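Home | About | Minutes | Room Bookings | Newsletter | Contact

Udbridge Community Rooms Users' Group
Minutes of the meeting held 7 June 2023

Present: Magdalini Mitsotakis-Vlachou (chair), Nektarios Makris, Lambros Gkikas, Eirini Mavromatis (minutes)
Apologies: Melina Kouris

1. Minutes of the last meeting
Agreed with one correction. The cupboard key is kept at the front office, not in the kitchen drawer.

2. Carpet in the Saha Room
Nektarios reported on the gray speckled carpet. He has a price of $811 from Zomport for a full clean, with furniture moved by them. A second price is still to come. Lambros asked if the clean could wait until December, when bookings are low. Magdalini was against leaving it that long. Agreed to wait for the second price and decide by email.
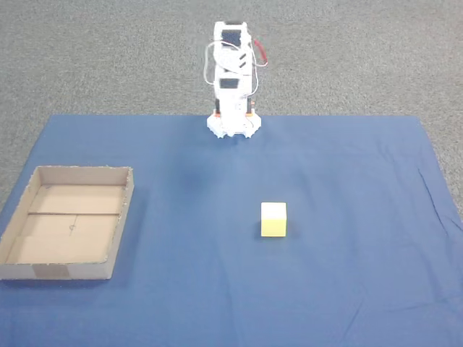 Lambros asked for a rule on covering the floor when groups work on it. Most groups already put something down. Agreed that any group doing floor work should lay a cloth first and take it up at the end of the booking. Tape is not to be used on the carpet. Eirini will add this to the booking form.

3. Cloths
The group owns a number of blue cloths in different sizes and the labels have come off most of them. People are opening three or four to find the right one, then putting them back badly folded. Nektarios suggested rolling them on cardboard tubes to keep the creases down. Lambros thought the tubes would not fit in the cupboard. The inside of the cupboard is 60 inches wide. Nektarios will measure the largest cloth and report back.

Takik has quoted for sew-on labels. The smallest order is 28, and this was thought to be enough. Approved.
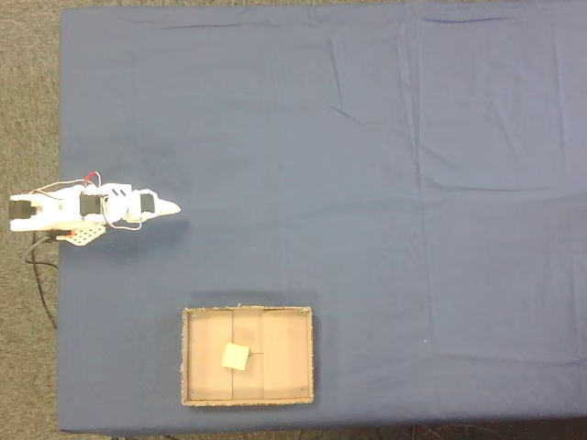 Who washes the cloths? The group that used them last, if they are marked or stained; otherwise they go back in the cupboard and Eirini takes them all home at the end of the term.

Cold wash only, and no dryer. Melina had sent a note asking for irons to be kept off the tables. Agreed.

4. Budget
The room fund stands at a little over $2000 before the carpet is paid for. No other large costs are expected.

5. Any other business
The hall light switch is still loose. Lambros will call the office again.

Next meeting to be set by email.

Comments (3)

Melina Kouris: Sorry to miss this one. I have some cardboard tubes in my garage if Nektarios wants to try them.

Nektarios Makris: Yes please. I can pick them up Saturday.

Pottery parent: Does the floor rule apply to the kids' classes too?

This site uses cookies to remember your settings. Accept | Manage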